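La compresse chaude

La compresse chaude est un linge imbibé d'eau, essoré puis posé sur une zone tendue du corps, le plus souvent la nuque, les épaules ou le bas du dos.

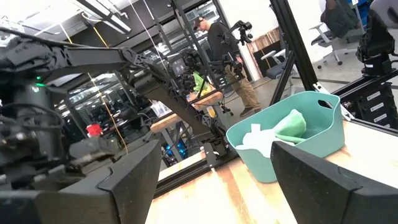 Je m'y suis mise par hasard, après un stage chez Struan Pringle, et depuis je ne commence plus une séance sans elle ! Le principe est tout simple : la chaleur humide détend les muscles en surface et prépare la peau au toucher. Côté matériel, pas besoin de grand-chose — un linge en coton, une bassine, de l'eau bien chaude mais supportable au poignet. Pour ranger les linges, un bac en plastique bleu-vert à poignée ajourée, avec un tissu vert vif roulé en boule au fond, fait très bien l'affaire posé sur une table en bois. Moi, j'en garde toujours un à portée de main.

On laisse la compresse en place 2 minutes, on la retrempe, on recommence, et le tout dure une vingtaine de minutes (chez moi c'est 20 pile, je suis un peu maniaque). Certains ajoutent de la lavande ou du gros sel. Dans la méthode Josum, que j'ai apprise en juillet, on alterne avec un linge frais — j'aime moins, mais mes clients sportifs en redemandent.

À éviter sur une plaie, une inflammation récente ou une peau peu sensible à la chaleur. En cas de doute, on demande à son médecin.

Voir aussi : enveloppement humide, bouillotte, bain de pieds.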